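Wrist camera mask drops out on fluffy objects, grasp planner then picks the box instead

Posted by Gisela Saavedra, 2019-02-08
Tags: perception, segmentation, grasp planning, wrist camera

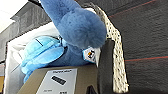
What I'm trying to do

Hello all! I'm having a lovely time with mixed-item picking on our cell at Milport, and I'm stuck on one bit of it. The wrist view is the one the segmenter gets at the last stage before the fingers close. The target is the blue plush toy. What comes back is three masks: one for the big fluffy puff, one for the shinier light blue part lower down, and one that joins the bottom of the toy to the cardboard box it's resting over. The rope on the right is found perfectly every time, which is a bit galling as I don't want it.

The planner then scores grasps per mask. The box has a nice flat face with a clean label on it, so it wins, and the arm goes off after the box. On rigid things (tins, boxes, bottles) the same pipeline is a joy to watch.

What I've tried so far:
- raising the mask merge threshold, which glues the toy to the rope
- smoothing the depth before segmentation, which helps the puff and ruins the edge of the box
- training on 222 more labelled wrist views, mostly hard toys

Depth on the fur is full of holes. I'm running the planner at its stock settings and the segmenter takes 180 ms per view, so I have a little time to spare but not loads. Has anyone got soft toys working properly with a camera this close?

3 replies

Nahuel Salinas

Great problem! I spent most of last winter on this and I think you're asking the wrist view to do too much. When the camera is that close it sees a patch of fur, a patch of shiny fabric and a seam, and very little that says they belong together. Your overhead camera (I'm assuming you have one) sees the whole toy with some space round it. Let that one decide what the object is, and let the wrist view decide only where the fingers go.

In practice:

Segment once from overhead before the approach and give the toy an id.
Project that mask into the wrist frame using the arm pose. It will be off by a few pixels, so grow it slightly.
Run the wrist segmenter as you do now, then give each piece the id it overlaps most. Puff and light blue part should both land on the toy.
For the piece that straddles toy and box, split it along the depth step. The box edge gives you a good strong one even if the fur doesn't.
Tell the planner to throw away any grasp whose id isn't the target, before scoring. If you do it after scoring you'll still get the box when the list is cut short.

That last point caught me out for ages. Our planner kept the best 700 candidates and only then checked ids, and on a bad view every one of the 700 was on cardboard. Moving one filter up a few lines fixed more than all my retraining had.

About the holes in the depth: please don't smooth the whole image. Fill only inside the projected mask, using the median of the good points nearby. Fur squashes anyway, so you can be quite relaxed about the exact surface and aim a bit deeper than it says.

One more thing to check is whether your own finger is masked out. There's a dark upright shape between the box and the rope in your view which looks like part of the gripper to me. If the segmenter is treating it as scenery it may be helping to join things up. A fixed mask for each finger opening is dull to make but worth an afternoon.

Lautaro Pereyra

just turn up the suction, works on ours

Soledad Toledo

Agree with nearly all of Nahuel's reply, and I'd add something for the label. Flat printed patches pulled our scores up badly at Ulden. The planner likes a flat area with tidy normals and a box label gives it exactly that. We added a small term to the score for agreement between neighbouring frames: take the last few wrist views on the way in, and keep only grasps that stay put on the same object across them. Grasps on fur jump about in any one frame but they average out surprisingly well, and it was so satisfying to see them settle in the viewer!

I'd also look at what's in your 222 extra views. If they are nearly all toys lying by themselves, the network never learns where a toy stops and a box starts. Toy leaning on box, toy under rope, toy half in a bin, those are the ones to label. I'd take a small batch of those over a big batch of easy ones.

Comment from Gisela Saavedra

Thank you both, this is brilliant. Nahuel, the id check was indeed after the cut in our code, so I've moved it and the box has stopped winning on the recorded views. Live runs are next. Soledad, you guessed right about the labelled set, they are mostly toys on a bare tray. Lautaro, we have fingers on this one, no suction cup.

Comment from Nahuel Salinas

Hooray! Do post the finger mask results when you have them, I'd love to compare with ours.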